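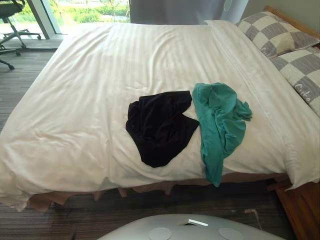
How often do I need to recalibrate the optical density sensors on the Kestetti?
Once after assembly, and again any time you swap a vial holder, an LED or a photodiode. If you run the same strain in the same medium week after week, a two-point check with a blank and one dense culture before each run is enough.

Section 5. Calibrating optical density

By now your Kestetti turbidostat should be assembled, leak tested and talking to the Wesness control software. Calibration is where it all starts to come together (it's my favorite part of the set-up!), and once it is done you can trust the growth curves you see on screen. Set aside an afternoon for the first one. Later ones go a lot faster.

What you will need

A dense overnight culture of a harmless lab strain, 100 mL or more
Sterile medium from the same batch as the culture
Clean glass vials, all from one box
A stir bar for each vial
A bench spectrophotometer you already trust
Lint-free wipes and 70% ethanol
Gloves and eye protection

Caution: Unplug the pump board before you put your hands near the tubing. The pumps can start without warning when the software reconnects.

5.1 Warm up the unit

1. Turn on the main power, then open Wesness and select your unit from the list on the left.
2. Set every position to your working temperature. Leave stirring off.
3. Wait until all the temperature tiles turn green. The LEDs drift a little as they warm, so let them run for another half hour after the last tile changes.
4. Close the lid. Room light gets into the photodiodes more easily than you would think, especially near a window.

5.2 Make the dilution series

1. Measure your overnight culture on the bench spectrophotometer. Dilute a small sample first if the reading is above the range where your instrument is linear, and multiply back.
2. Prepare five dilutions that cover the range you plan to work in. Put more of them at the low end if you mostly run turbidostat experiments at low density.
3. Prepare one blank with medium only.
4. Measure each dilution and write the value on a piece of tape on the vial cap. Keep tape off the glass.
5. Drop in the stir bars and wipe the outside of each vial.

Note: Cells settle. If you stop for lunch between measuring and loading, swirl the vials well before you pick up where you left off.

5.3 Record the readings

1. In Wesness, open Calibrate and choose Optical density.
2. Type in the values from your vial caps. The blank goes first, and its value is always 0.
3. Load the vials in the order shown on the screen and close the lid.
4. Turn on stirring at the speed you will use in your experiments. Watch for bubbles. If you see foam, lower the speed and use that lower speed from now on.
5. Press Record. The software averages a set of readings at each position and then asks you to move every vial one place to the right.
6. Move the vials and press Record again. Keep going until each vial has visited each position. The screen tracks where you are, so you can stop to answer the phone without losing your place.
7. Press Fit. You will see one curve per position.

A good curve is smooth and moves in one direction the whole way. The raw numbers will differ from one position to the next, and that is completely fine – each position gets its own fit. On our test unit, the blank read 1,025 at one position and 289 lower at its neighbor, and both worked beautifully after fitting.

8. Press Save and give the calibration a name that includes the strain and the medium. You will thank yourself in April when you have a dozen of them.

Caution: Do not apply a bacterial calibration to yeast. The cells scatter light differently, and the pumps will dilute at the wrong density.

5.4 Fixing a bad curve

One point is far off at every position: The vial is probably mislabeled or smudged. Wipe it, measure it again on the bench instrument and repeat the recording for that vial only.

All points are off at one position: Check that the LED is pushed fully into its holder and that the photodiode leads aren't swapped. If you built the Lamptey sensor board from a kit, reheat the solder joints on that channel.

The curve goes flat at high density: The detector has run out of range. Leave out the densest point and fit again, or fit a lower-gain resistor on the board as shown in Section 3.

The readings jump around: Look at the stir bar first. A bar that rattles or wanders off center makes very noisy data. The small Brerkley stir bars sit nicely in our vials, but any bar that turns freely without touching the wall will do.

5.5 Clean up

1. Stop stirring and turn off the heaters.
2. Take out the vials and treat the cultures with fresh bleach solution according to your lab's rules.
3. Wipe the inside of each holder with ethanol and leave the lid open until it is dry. Keep ethanol away from the acrylic lid – it will crack.
4. Export the calibration file and keep a copy somewhere other than the control computer.

Go on to Section 6 to calibrate the pumps. You will need plain water, a scale and a few dry tubes.

Section last revised 28 July 2024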